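Home | About the cell | Vacancies | Open days | Contact

Robot Cell Technician (setup, upkeep and repair)
Vuveo, Disassembly Workshop

We take old computers apart with a robot arm, and we would love you to come and help us keep it running. The job is full time, based in our workshop, and starts in August or as soon after that as suits you.

The cell is called Grullura. It has one arm, one gripper and a slotted table, and its working day is spent on desktop PCs that have reached the end of their first life. Memory, drives, cards and processors come out and go to our partners at Suksawat for testing and reuse. Last year 1,579 machines went through, in 97 different case types, and every one of those case types had to be taught to the cell by a person standing at the table with a notebook. From August that person could be you!

What the work is like

Mornings start at 7.30 with the checks. You home the arm, run it through its reference points, look over the gripper fingers for wear, tug gently at the connectors along the wrist cable and wipe down the table. Swarf and old screws get into the slots and you will become very good at fishing them out. If the reference points have drifted we recalibrate before anything else happens, and if they have drifted twice in a week we want to know why - this is the part of the job that Elżbieta likes best, and she will happily lose a whole afternoon to it with you.

After that it depends on the day. A new case type means finding a sensible way to hold it, setting the approach heights and going down slowly, at low speed, with your hand on the stop button. Tower cases are done lying on their side with the panel off, so the gripper comes in from straight above. There is less room in there than you would think. Cables loop up, drive cages stick out, and a lever on a processor socket is a fiddly thing for a machine to meet for the first time. 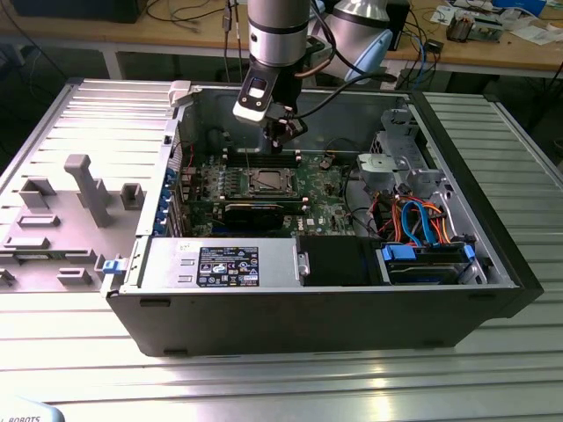 The gripper over the processor area of an opened tower, side panel off and on the table.

Some days are repair days. Finger pads wear out, cables fatigue where they bend, and now and then a joint starts making a noise that it didn't make last week. We do most of the work on the gripper ourselves. Anything inside the arm goes to Voltton, who hold our service contract, but you would be the one who notices the fault, writes it up properly and stands next to their engineer asking questions. They're used to us by now and very patient.

You will also keep the cell log. It has 363 entries so far, going back to the first day we bolted the arm down, and it is the most useful thing we own. Please be someone who writes things down.

What we're looking for

We need somebody who is careful with their hands and curious about why things stop working. You should have:

- experience of setting up or mending machines of some kind (robots, CNC, printing presses, lifts, farm kit - we're open)
- confidence with a multimeter and hand tools
- safe habits around moving machinery, including locking off before you reach in
- clear written English for the log

It would be lovely if you had also built or repaired a few PCs, or written small programs for a robot or a controller. If you haven't, we'll teach you. Two of our present team of six came from bicycle repair and had never touched an arm before they got here.

Hours and pay

Thirty-seven hours a week, starting at 7.30 and finishing at 3.30, with an earlier finish at the end of the week. Pay is on our technician scale and the full details are in the information pack. There are 25 days' leave plus bank holidays, a boot and workwear allowance, and paid time each month for training.

How to apply

Send us a CV and a page or so telling us about something you fixed, what was wrong with it and how you found out. Photos are welcome and so are sketches. Mark it for the attention of Elżbieta Kozłowski and quote reference 322.

If you'd like to see the cell before deciding, ask for a visit when you write. Come at 7.30 if you can manage it and you can do the morning checks with us.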